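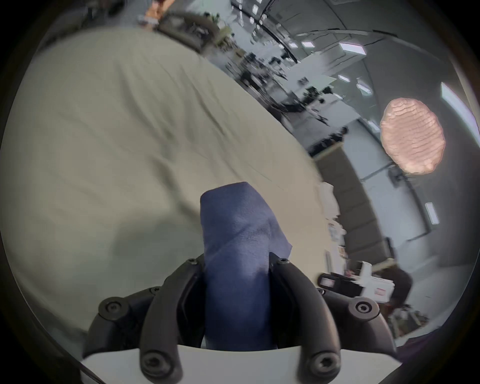
September 2023 – Folding day, mostly, plus a bit of arguing with Raffaele about it. We want one way of folding the sample cloths that everybody at the shared tables will stick to, because right now each person has a private system and the shelf looks like a yard sale. I spent the morning on the blue ones. The weave is so fine and soft that a long narrow fold wants to slump, but the dark blue one stood up in a tidy column with its top edge folded square, and I was way too pleased about that! There were still a few creases running diagonally across the face, and one flap poking out to the side that I'd tuck in next time (or not, see below). The beige stuff is another story – big, baggy, wrinkled all over, and I haven't decided whether to fold it or give up and roll it.

Şükran stopped by before lunch and looked over the stack. She thinks the loose flap is handy, something to grab when you pull one cloth out from the pile, and she may be right. I tried it both ways with the Satby lot. With the flap tucked in, the neighbors came along for the ride. With it out, they mostly stayed put. Not a proper test, I was also holding a coffee.

Raffaele wants everything pressed first. I don't! Pressing 100 cloths is a whole afternoon and they pick up new creases on the shelf anyway. We settled on smoothing by hand, fold in half the long way, in half again, then over to 12 inches. The Sanna ones are cut longer and will need one extra turn (he's writing that on the card, I hope).

The Brisel bin is done and labeled. Bosell isn't, the label roll ran out halfway and the new one is still on order from August. I put masking tape on it for now – please don't peel it off, the marker goes with it.

Still to do: decide about the beige, find the other lint brush, ask Şükran if she wants the flap on the left or the right. I like the right.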